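How Much Rain Does Rindwood Really Get?
A project report by Melur Wattimena

Why I picked this

Everybody in Rindwood says it rains more at the top of the hill than it does by the river. My gran says it, the bus drivers say it, and our geography teacher says it every time the school trip gets soaked. I wanted to find out if it was true! The nearest official weather station is on the far side of Multport, which is flat and close to the sea, so its figures don't tell us much about our own streets.

My question was: does the amount of rain change as you go up the hill, and if so, by how much?

Setting up

I chose four sites. The lowest was the allotments beside the river Mak, then the school garden, then a back yard on Cukach Lane, and last the field by the water tower, which is 302 metres above sea level. I walked the whole route with a map before I settled on them, and I threw out two other places for being too close to trees. Trees are a real problem. They keep rain off the gauge at first and then drip into it for hours afterwards, so you get a reading that makes no sense at all.

Each gauge was a straight-sided container sunk a little way into the ground, with a ring of gravel to stop mud splashing in. I emptied them every day at half past seven in the morning (my brother did the water tower when I had a cold – thank you!) and poured the water into a measuring cylinder to get the volume. Then I divided by the area of the opening to turn it into millimetres.

I kept going for 18 days in November. I had hoped for longer, but the water tower field was needed for sheep.

What I found

The hill really is wetter. On nearly every rainy day the water tower collected more than the allotments, and the gap was biggest when the wind came from the west. My favourite day was a Saturday when it hardly rained by the river and I almost didn't bother going up. At the top it was pouring, and the gauge had more water in it than on any other morning.

Adding up every reading from all four sites, I measured 676 millilitres of water. More than 200 of those came from the water tower alone. If the rain had been shared out equally, each site would have had 169, so the top was well ahead. The school garden and Cukach Lane were very close to each other, and they swapped places twice.

Why it happens

When damp air blows in from the west it meets the hill and has to go up. Air cools as it rises, and cool air can't hold as much water vapour, so clouds form and drop their rain on the high ground. It's called relief rainfall. I had read about it in class, but seeing it in my own notebook was much more exciting.

What went wrong

One gauge at the allotments was knocked over, probably by a fox, and I had to leave that day out for all four sites to keep it fair. Small gauges also lose a bit of water to evaporation, though in November that shouldn't be much.
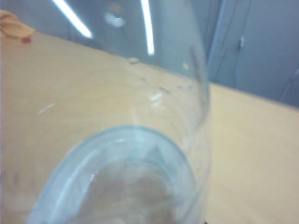 I would also like to try again in summer, when a lot of our rain comes from thunderstorms and the wind direction might matter less. Two people from the allotments have already offered to take readings, and I want to add a fifth site on the eastern side of the hill to see if it stays drier over there.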